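Shared Shop Tips: Building a Small Gripper Arm Without Losing a Weekend

Updated 12 Mar 2024

These notes come out of the arm we have been putting together at the Prevetti workshop. It is a bench arm with a two-finger gripper, meant to pick up light parts and set them down again. Most of the tips apply to any small build with wires and moving pieces.

Clear more bench than you think you need

An arm swings wider than it looks. Clamp the base down first, then move it by hand through its full reach with the power off. Anything it touches goes on another bench. Tape a line on the bench at the farthest point and keep coffee, phones and loose screws outside it.

Put something under small parts

Crinkly, shiny sheeting is fine for keeping a bench clean but it throws glare. If your arm uses a camera to find things, glare will cost you more time than a dirty bench would. A dull cloth or a piece of brown paper works better. Iron the cloth. Folds cast shadows, and a shadow can pass for an edge.

Wires

Leave slack at every joint. Bend the joint all the way one direction, check the wire, then all the way the other direction and check again. We pulled out 2 plugs in the first month by skipping the second check.

Wrap a band of colored tape near each plug and write the color in your notebook. Use one color per joint. Tape near the plug is easier to find than tape in the middle of a run. Don't tape over the plug itself or you will be picking glue out of it later.

Tie wires loosely. If you can't slide a toothpick under the tie, cut it and start over.

Old plastic covers and panels

Scrap housings are good for practice grabs and for guards. Before you use one, run a gloved finger around every opening. Chipped rims shed bits, and the bits end up in the gears. Knock off what is loose with a stiff brush, then go over the rim with fine sandpaper and wipe it down. A worn rim that still flakes after sanding goes in the trash.

Big flat dark pieces are hard for the gripper. Start it on a corner or a straight edge, with the fingers open wide and coming in slowly. Smooth faces slip, so stick a strip of rubber shelf liner on the inside of each finger. Replace it when it goes shiny.

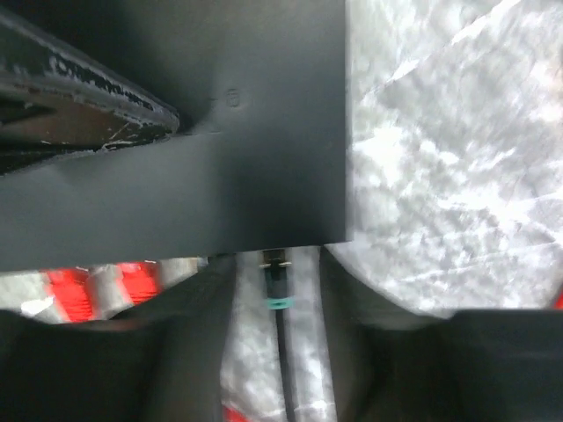 Jonalyn Lumanlan wrote in that she gave up on shelf liner after one summer. Bicycle inner tube lasts longer, she says, if you wash the powder off with dish soap first and let it dry overnight before gluing. She also closes the gripper on a folded paper towel at the end of each day to keep the pads clean, and she would like us to mention that contact cement needs an open window.

We tried the inner tube in June and it does hold up better. It is thicker, so you have to reset the closed position afterward or the motor keeps pushing. Ours got hot enough to smell before we caught it.

Setting the grip

Start with the weakest grip the software allows and go up one step at a time. Use a foam block for this. When the block lifts without sliding, stop there and write the number down. Our arm holds the foam at 7. Hard plastic takes more, and a heavy panel may need a rest under one side no matter what number you pick.

Do the lifting test over a folded towel. Dropped parts don't bounce off a towel and roll under the cabinets.

Screws and glue

The Stevico kit we started from came with its screws in one bag. Sort them by length in a muffin tin before you open anything else. Long screws in the short holes will crack the finger mounts, and the kit has no spares for those.

Thread glue on the metal screws only. It can attack some plastics. For screws that go into plastic, snug is enough, and check them again after the first hour of running.

Keep a count if you can

The controller logs every open and close. We were at 1,292 when the left finger started to lag, and the cause was a dry pivot. One drop of light oil fixed it. Wipe off the extra or it collects dust. We now oil both pivots whenever the shelf liner or tube gets changed, so there is only one job to remember.

End of the day

Park the arm low, with the fingers slightly open. Turn it off at the strip. Hang the notebook on its hook by the door, and put the muffin tin back on the shelf with the lid on.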